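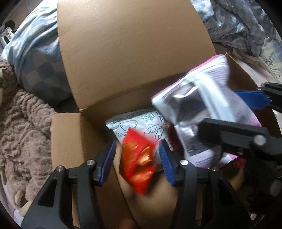
Who is in the public sector? That sounds like a question with a quick answer, and this week we find out how much fun it is when it doesn't have one! National accountants sort every organization in the country into a sector, and the whole picture of government debt depends on the sorting. Think of each sector as an open cardboard box, flaps up, one just like any other until you decide what goes in it. The label on the organization's own door doesn't settle the matter. Control does.

Tests for control
Go through these in order for Thursday:
Who appoints the board, and who can remove it?
Who sets the prices?
Can the government veto a budget, a merger or a sale?
Is one contract so tight that the operator has no real choices left?

One strong "yes" can be enough. Several weak ones together can be enough too (this is where people argue, and I hope you will).

Market or non-market?
Once a body is public, we ask if it sells at economically significant prices. The usual rule of thumb compares sales with production costs over several years, with the line at 50 percent. Above it, we have a public corporation. Below it, the body goes into general government.

Worked case: Vandbridge Ferries
Privately owned, with a city contract. Costs are 2000 (all figures in thousands), ticket sales are 630, and the city pays the rest. Sales cover 31.5 percent of costs. But hold on – we haven't shown control yet, and the 50 percent test comes second! Abelardo Chávez argues in the reading that the contract alone gives the city control. Crisanto Estrella disagrees, since the owners can still walk away with notice. Read both, pages 78 to 80 in the packet.

For section
Witik Water has a board named by the state but covers all its costs from bills. Malik Transit is the reverse. Place both, and write down which test decided it for you. Bring a calculator and strong opinions.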